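Mobile Robotics – handout 6
Language-guided room search: what the Fadberg method does and where it falls over
Notes by Rory Rennie. Version 7/25/22, replaces the one from February (that one had the scoring rule the wrong way up, sorry)

Read before the lab. Bring questions. Slides are on the course page but they are thin, these notes are the fuller version.

1. The problem

Robot gets a sentence. "Go to the table by the door." It has a camera at head height, a rough floor map, no labels on the map. It has to pick a place to drive to, drive, look, decide if it has arrived. No second sentence from the user.

Older approach (we did this in handout 4): detect every object, build a list, match the nouns. Works in tidy flats. Breaks as soon as there are several things with the same name, because the list has no idea which one you meant. Also breaks when the detector has never met the thing.

Fadberg approach: keep the nouns and the relations apart. First find candidate places. Then ask, for each candidate, how well the relation holds from where the robot is standing. Then move a bit and ask again. The moving is the important bit and people skip it in their write-ups.

2. Candidates and relations

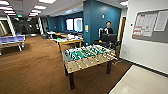
Candidates come from a patch search over the whole view, low threshold, so you get far too many. Fine. Leave them in. Take "the table" as the query: foosball table in the middle, ping pong table at the left edge, long work table with yellow legs further back and another one behind that. All are fair answers. A list matcher takes the biggest box and sets off for the foosball table every time. With the relation kept seperate you score "by the door", "next to the window" or "with papers on it" on each one and the ranking changes with the sentence, as it should. The last of those picks out the work table from where we are now, but note it is a long way off and the papers are small in the image, so the score is weak and should be treated as weak.

Relation score depends on viewpoint. "Left of" obviously does. "Behind" does. "Next to" should not, but in practice it does, because two things a long way apart in depth can sit side by side in the image. That is what the depth check is for. If depth is missing for either object, the score gets halved. Not thrown away – halved. Several of you threw it away last time.

3. Moving and re-scoring

After each move:
– re-run the patch search
– match new candidates to old ones by position on the floor map, not by looks
– update the score, old and new averaged, new one weighted 2 to 1
– drop any candidate that has been in clear view and scored low twice running

Stop when the top candidate is within reach distance and beats the next one by the margin. Margin is in the config file, leave it alone for the first part of the lab.

What goes wrong: robot picks a candidate, drives, the candidate goes out of view under the camera, score falls to nothing, robot turns round and leaves. We call this bouncing. Leckie's fix is to freeze the score of anything inside the blind zone. Simple, works, use it.

4. Small things on surfaces

Rooms are the easy half. For "the bottle by the sink" you are at the counter and everything is close, overlapping and partly hidden.
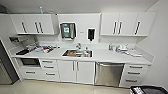 The patch search needs a smaller stride at this range. Set it to half the room value. It will be slow. The Tulham group get round this by only searching above surfaces, ie. find the flat bits first and then search a band over each one. Faster, but you lose anything on the floor or stuck to a wall, so know what you are giving up. For the lab use the plain version, and try the band version only if you finish early.

Overlap is the other trouble. Two objects in one patch give one candidate with a mushy score. Splitting by depth edge helps for solid things and does very little for clear plastic or glass, where the depth reading is mostly of whatever is behind. No good fix in this course. Say so in the report if you hit it.

5. Results to know

Our own runs, Lernuseck building, some 800 queries over both robots. The full method beat the list matcher on relation queries by a clear gap and on plain noun queries hardly at all. Which makes sense – with one noun and one matching object there is nothing for the relation part to do. Don't claim a general improvement. Claim the one that was measured.

Without re-scoring most of the gap goes away. This is the table to put in your report.

6. For the lab

Pairs. Log every candidate, including the dropped ones. Run each sentence from 2 start positions and compare the rankings before any driving. Write down where they disagree and which relation word was to blame.

Report is two pages max, plots dont count. Hand in through the usual page.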